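Collecting Demonstrations of Countertop Clearing with Hand-Held Grippers

Student project report, Flernach Institute of Technology
Project: Kingi
Apr 29, 2022

1. Purpose

The Kingi project trains a policy to pick small items off a kitchen counter and place them in a bin. The policy is learned from recorded human demonstrations. This report covers the collection stage only: the equipment, the setting, the procedure, the rules for accepting a recording, and the problems found. Training results will be reported separately.

The earlier group worked with a teleoperated arm in the lab at Stosside. Operators needed long practice before their motions were smooth, and the arm could not be moved to a real kitchen. For this stage we used hand-held grippers. The operator holds the device, squeezes the jaws onto an object and moves it directly. A camera on the device records the jaws and whatever lies beyond them. Jaw opening and device pose are logged alongside the video.

2. Setting

All recordings were made in the kitchen of a shared apartment in Fliratau. Appliances stayed against the wall in every episode and served as fixed background. Loose items on the counter were moved between episodes.

Items were chosen to differ in stiffness, surface and shape. We wanted some that deform when gripped, some that lie flat and offer no easy edge, and some with an irregular outline. Food scraps and used packaging were included on purpose, as earlier sets contained mostly clean boxes and cans. We prepared 14 starting layouts on paper and set each one up by hand. Small differences between repeats were allowed.

3. Procedure

An episode starts with both devices still and the jaws open. The operator approaches one target, aligns the pads on either side of it, closes, lifts, carries it to the bin and releases. The recording stops when the jaws are open again and clear of the bin. One episode contains one object. If the first grasp slips, the operator may try again once, and the episode is tagged as a retry.

Operators were told to keep the target between the pads in the camera view during the approach. They were also told to avoid fast wrist rotation, which blurs the video and causes the pose estimate to drift.

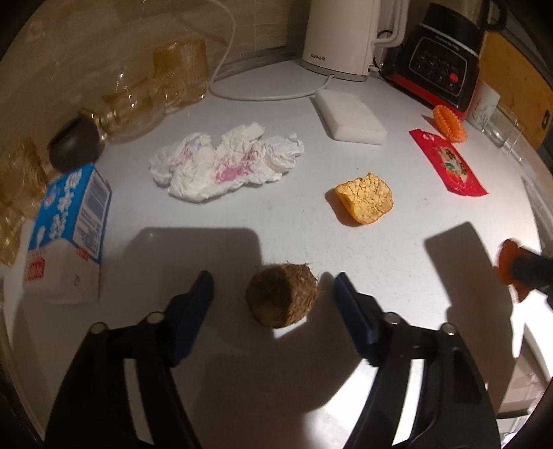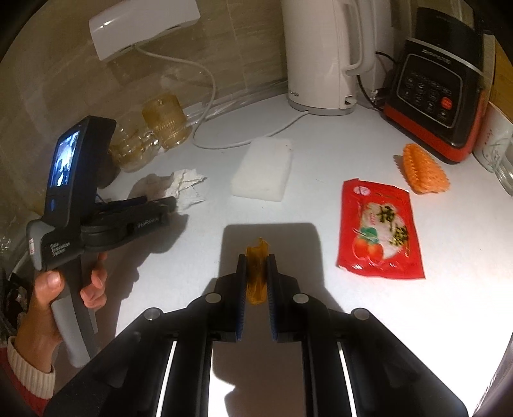 Source: Kingi project recordings, Fliratau kitchen. Both views are from gripper-mounted cameras.

The brown root vegetable and the orange jelly-like piece belong to different groups in our object list. The first is labeled "rigid, rough" and the second "soft, smooth". For rigid objects the operator closes until the pads stop. For soft objects the operator closes slowly and stops at first firm contact. The logged jaw opening is the only record of this difference, so the opening sensor was zeroed before each block of episodes.

4. Acceptance rules

The target was 50 accepted episodes per object group, with 6 groups in total. A recording was rejected if any of the following applied:

- the target left the camera view for more than one second before the grasp
- the pose log had a gap
- the object was pushed off the counter
- the operator's free hand touched the target
- the start or end position did not match the procedure

Each recording was checked by a group member other than the operator. Disputed recordings were rejected.

5. Problems found

Lighting. The white counter reflects strongly. Parts of it are overexposed in some views while other parts fall into shadow, including the shadow of the gripper itself. Lowering the exposure helped with the bright areas but hid detail on dark objects. We kept the automatic setting and added the lighting condition to the metadata.

Flat packaging. Thin packets were the hardest group. The pads are thick compared with the packet, and operators tended to slide it to the counter edge before gripping. This is a valid strategy, but it makes the episodes longer and the motions less alike. We now tag them "slide first".

Tissue. Crumpled tissue changes shape after each grasp and cannot be returned to the same starting form. Repeats of a layout with tissue are therefore only approximate.

Two devices. With a device in each hand, operators often left one idle and let it drift into the other camera's view. The procedure now gives a rest position for the idle hand.

6. Remaining work

The flat packaging group is still short of its target and will be completed first. After that, we plan to repeat a subset of the layouts in the Stosside lab on a darker surface, to see whether a policy trained on the white counter transfers. The retry episodes are stored in a separate folder and have not yet been assigned to the training or test split.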